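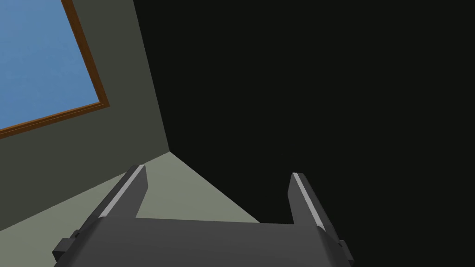 2. Obituaries in the Senden parish newsletter: method and first results

Przemysław Wróbel

The aim of my project was to see how families write about their dead relatives, and how the length of these texts changed with time. I read 135 notices printed in the parish newsletter of Senden, kept in bound volumes at the Clornitz reading room. The oldest volumes are fragile, so I was allowed to copy by hand only.

2.1 Choice of notices

I took every notice which gives at least the name and the age of the person. Short thanks from the family after a funeral were left out. Two notices for members of the Vandenberghe family were printed twice with small corrections, and I used the later version.

2.2 What I noted

For each notice I wrote down the number of words, the relatives named, the work of the person and any hobby. I also marked the verb used for death. "Passed away" is the most common one, and "fell asleep" is found mainly in the older volumes.

2.3 Results

Before the year 2000 the longest notice has 100 words. After it the longest has 156, and it is for a retired baker who also kept bees. Hobbies are almost absent in the older group. Grandchildren are named one by one only in the newer group.

2.4 Problems

The volume for one February is missing. My supervisor proposed to compare with the newsletter of Saltent, but its notices are paid by the line, so I decided to leave this comparison for the second part of the report.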